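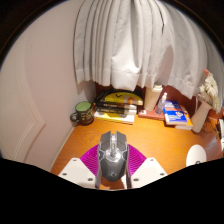

Re: [handheld-demos] Desk tidying task, how we hold the mouse

From: Leena Nieminen
To: handheld-demos list
Date: 21 Jul 2021

Wayne Paquette wrote:
> We are about to start on the desk task at Gretby. Do you keep
> the same objects at the back of the desk for every demo, or
> move them? And which way up do you carry the mouse? Ours keeps
> twisting in the fingers.

Wayne,

We grip it by the sides, with the front end pointing up. If one finger closes before the other has made contact, the mouse turns, so bring the tool in square and close slowly. Charalambos had the same trouble in his first session and it went away with practice.

As for the back row, we leave it alone within a session. The mug, the books and the vase of flowers stay put, and so does the cable beside the vase.
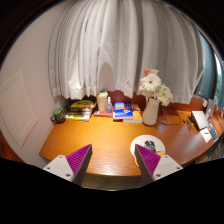

Between sessions we do change things, but only one or two at a time, and we write down which. We have 237 demos on this desk so far. In the first 90 the row was never touched, and the policy trained on those was poor as soon as Christos swapped the books over.

Start each demo with the fingers open and the whole near part of the desk in view. The round white mat is a useful landmark, so try not to hide all of it behind a finger for long. 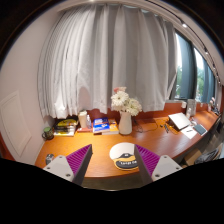 Keep your wrist level on the way in, and pause briefly before you close. If you fumble, stop and record the demo again. We used to trim the bad parts out by hand and it took far too long.

I can send the session notes if they would help. The next batch is planned for November.

Leena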